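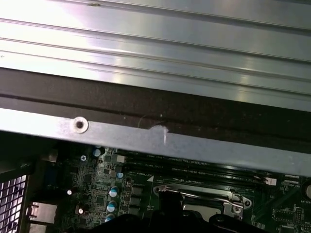

Metus Hand-Guide Kit for Small Arms

Teach an arm the way you would teach a new coworker: take it by the wrist and show it. The Metus kit adds hand guiding and remote control to a small six-joint arm, and it records both kinds of demonstration in the same format. You can lead the arm to a motherboard by hand, switch to the remote for the close work, and keep the whole thing as one take.

We love it most on computer cases. A computer motherboard sitting under a metal crossbar, with memory slots above the CPU socket and capacitors standing to its left, leaves very little room for fingers. That is a hard place to program point by point, and a really enjoyable one to teach!

What the wrist camera gives you

The camera looks past the gripper fingers toward the work, so the person on the remote sees the job from the arm's side. Small board labels such as DIMM_CPU1 and BATTERY can be read in the view, and that helps a lot when you are telling a colleague which slot you mean. The fingers do cover part of the view when they hover over the socket – come in a little from the side if you need to see the retention lever.

Hand guiding

Squeeze the grip on the Savine collar and the arm goes light. Let go and it holds where it is. The collar has a slow mode for the last bit of travel, and we leave it on for anything inside a case. Recording starts with a double squeeze, so your other hand stays free.

Remote control

The Kang handset is a pistol-grip controller with a thumb wheel for the fingers. Motion scaling goes down to 8 percent, which makes your hand feel wonderfully steady. Press the side button to freeze the arm while you move your own wrist back to a comfortable position, then carry on.

Takes and playback

Clondia, the recording software, lines up joint positions, finger opening and wrist video for every take. Trim the start, throw out the one where you sneezed, and play back at any speed up to 100 percent. Most of our own case work settles down after 35 good takes, though shiny ribbed panels and changing light can push that higher.

In the box

Savine collar with grip
Kang handset and charging stand
Wrist camera and bracket
Pair of black gripper fingers
400 cm camera cable
Clondia license for one arm

Spare fingers and a second handset are sold separately. The collar fits round wrist flanges only – check the drawing for your arm before ordering.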